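Trurar Home Help - Community - Kitchen and Table

Serving wrapped sandwiches in a wicker basket - how do I keep them standing and the basket clean? 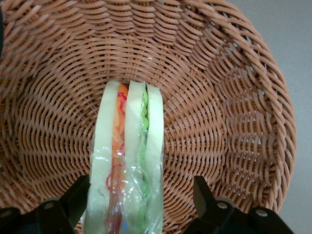
Posted by Anayeli Cervantes

Hi everyone! I'm putting together a lunch table for our neighborhood reading afternoon in September and I have completely fallen for the idea of serving sandwiches out of round wicker baskets. I love how they look against the bread. The one I tried at home has three slices of bread with an orange layer in one gap and lettuce in the other, stood on end with plastic wrap around the bottom half and the top left open so people can see what they're getting.

I have a few things I'd love help with before I make a whole table of these.

First, standing up or lying down? Standing looks so much nicer because you see all the stripes, but I worry that once people start taking them the rest will tip over.

Second, is it okay to put them right on the weave? The wrap only comes halfway up, so bread could touch the basket if one leans. I also keep finding tiny crumbs and specks in there, and they show up on that brown like you wouldn't believe.

Third, the filling. Mine is shredded carrot with a little lemon and oil, and I'm scared of soggy bread by 1 p.m. I'd be making them at 9 in the morning.

The baskets are Giston ones, the medium round size, and I have 5 of them. Any advice is welcome, I'm really excited about this!

Ezequiel Ochoa
Member, 1,178 posts

Oh, I love this kind of lunch! I've done basket sandwiches for my sister's open studio every year for a while now and they always go fast. Let me take your points in order.

Standing up works great as long as the basket is full. Sandwiches hold each other up, so pack them snug with the wrapped ends down and the open ends up, all facing the same way. When the basket is half gone you need something to take up the slack. I roll a cotton napkin into a fat sausage and push it in behind the last row, and every time a few more go I just slide the roll forward. You can also start with smaller baskets and refill them from the kitchen, and then you never have that sad leaning stage at all. With 5 baskets I would put out three and keep two filled and chilled.

Don't set food straight on the wicker. Some baskets have a finish on them that isn't meant for food, and you can't really scrub between the strands if dressing drips down in there. Cut a circle of parchment a bit bigger than the floor of the basket and let it ride up the wall. If you don't want to see paper, lay a cloth napkin over it and tuck the corners under. The whole thing lifts out at the end, crumbs and all.

For the specks, turn the basket upside down over the sink and smack the bottom with your palm, then go around the rows with a dry pastry brush. Follow the curve of the weave, don't go across it. If something is stuck, a barely damp cloth and then a good airing out. Please don't soak it! I soaked one overnight once and the rim came up wavy and never went back.

On the carrot: salt it lightly, leave it in a strainer for twenty minutes, then squeeze it in a clean towel. You will be amazed how much comes out. Add the lemon and oil after that, and go easy. Then spread something fatty on the bread, all the way to the edges. Butter is best, cream cheese is good too. Lettuce should be bone dry. I keep it in its own gap the way you've got it, with the middle slice between it and the carrot, and I think that's a very good way to build a three-slice sandwich.

One more thing about time. Four hours is too long for them to sit out, so make them at 9 but keep them in the fridge, fully wrapped, until you're ready to serve. Fold the wrap down to the halfway point right before they go in the basket or the tops of the bread will dry out. I've used the Mokonell wrap and the store kind and didn't notice a difference for this.

espinoza_kitchen

just use toothpicks

also carrot is fine, mine never go soggy, but I put hummus on both sides. wouldn't do tomato

Marlow244

Agree with nearly everything Ezequiel said, especially the parchment. I'd skip toothpicks in anything wrapped, they poke through the plastic and somebody's kid always grabs the wrong end.

For a bit more height, put a small folded towel under the parchment at the back of the basket. The back row sits up higher and you get a really pretty fan of stripes from the front of the table. It makes a big difference in a deep basket, where the sandwiches can sink down and all you see is the rim.

If you're doing more than one filling, give each its own basket and tie a paper tag on. Guests dig around when they're mixed, and then the open tops get handled a lot.

And chill the sandwiches for half an hour before you cut them if you're cutting at all! A long bread knife, wiped between cuts, and the carrot stays where you put it.

Anayeli Cervantes

These are wonderful, thank you all! Going with parchment and the napkin roll, and I'm trying the towel trick tonight with a couple of test sandwiches. Squeezing the carrot first had never crossed my mind. Does the same go for grated cucumber, or is that a lost cause?

Ezequiel Ochoa
Member, 1,178 posts

Same method, but squeeze it twice and put it in last!

Page viewed 900 times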